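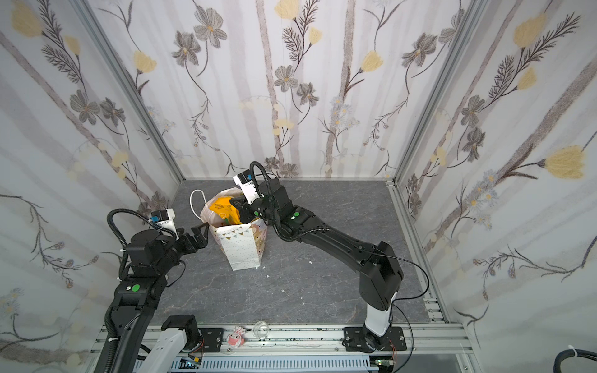 Can I reuse paper gift bags when the handles have come off?

marrowfat_jen
I've got a drawer full of them after a family birthday and hate binning them. The bags are fine, it's only the handles that have gone. Is there a fix that will hold up to a proper present?

tidepool
Punch new holes and thread ribbon through! Fold the top edge over first, about the width of your thumb, so you're punching through two layers. Two holes on each side, ribbon in from the outside, and a fat knot on the inside. I've had one bag go round our family for 5 Christmases like this and it's still going (my sister-in-law and I just pass it back and forth now, and we both look forward to it). If the paper feels thin, stick a bit of parcel tape behind each hole before you punch. Old shoelaces are brilliant too, especially the flat ones. And cut a piece of cereal box to fit the bottom, it makes such a difference with jars or books.

Cliseck Crafter
ribbon is good. or just fold the top down and peg it

oddsocks5
Love this question, I do loads of these! Agree with the folding, but I'd go for cord instead of ribbon if the present is heavy, because satin slips out of its knot. The Terden cord from our market is my favourite, really soft on the hands and it comes in a lovely mustard. Bags too far gone for handles get cut up for gift tags, and I can get 4 good ones out of a small bag, more if the pattern is all over. Save the tissue as well, a cool iron brings it up beautifully.

Cliseck Community Help > Home and Craft > Paper and Wrapping

Browse Ask Members Log in

We use cookies to remember your settings. Accept or Manage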